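Cesto de plástico Litar, cinza-claro: a minha opinião depois de um inverno inteiro

Eu sei, eu sei, quem é que escreve uma opinião sobre um cesto de plástico? Pois escrevo eu, e com gosto! Andava há meses à procura de uma coisa simples para levar às compras e para arrumar a tralha que se junta à entrada de casa, e já tinha passado por dois sacos dobráveis (um rasgou-se no fundo, o outro nunca mais voltou a dobrar como devia ser) e por uma caixa da Mertens que era bonita mas pesava como chumbo antes de lá se pôr fosse o que fosse.

Foi a Marijke Dekker, que tem uma lojinha de tintas e papéis na minha rua, quem me falou do Litar. Tinha um atrás do balcão com rolos de papel e eu, que sou curioso, perguntei logo onde o tinha arranjado. Encomendei o meu na Stitel nessa mesma noite. Custou-me 8 euros, chegou embrulhado em papel pardo e sem aquele cheiro a plástico novo que às vezes demora semanas a sair.

O que mais me agrada é o rebordo. É largo e plano, e isso nota-se quando se agarra no cesto cheio e se sobe até ao segundo andar, que é o meu caso. Os meus cestos antigos tinham todos um rebordo fininho que me deixava um vinco nos dedos. Com este levo batatas, cebolas, dois pacotes de leite e ainda um frasco de azeitonas por cima, e chego lá acima bem-disposto (cansado, mas bem-disposto).

As paredes são furadas, com filas certinhas de ranhuras verticais. Para legumes é uma maravilha, respiram bem e a terra vai caindo, e depois passa-se o cesto por água na banheira e está feito. O fundo tem um relevo miudinho, pequenas saliências, e quando o lavo insisto aí com uma escova de unhas velha. Com o pano só, fica sempre qualquer coisa.

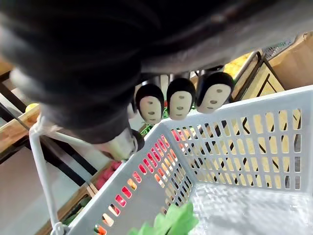 Quanto à cor, estive quase a escolher o verde e ainda bem que mudei de ideias. O cinza-claro fica bem em qualquer canto e, com boa luz, parece quase branco por dentro, o que dá um jeitão para encontrar as chaves e as moedas lá no fundo. Suja-se mais à vista, claro, mas também se limpa num instante.

Defeitos? Tem. As ranhuras deixam passar coisas pequenas: perdi uma caneta e, numa tarde de janeiro, uma boa mão-cheia de avelãs pelas escadas abaixo. Para miudezas ponho agora um pano de cozinha a forrar. Também não dobra, portanto é preciso ter sítio para ele, e o meu corredor tem 34 centímetros livres entre o armário e a parede, por isso tive de o pôr de lado. Há um modelo parecido da Wikier com tampa, que nunca experimentei. Se alguém o tiver, conte-me como é, que ando com vontade de comprar mais um para a varanda!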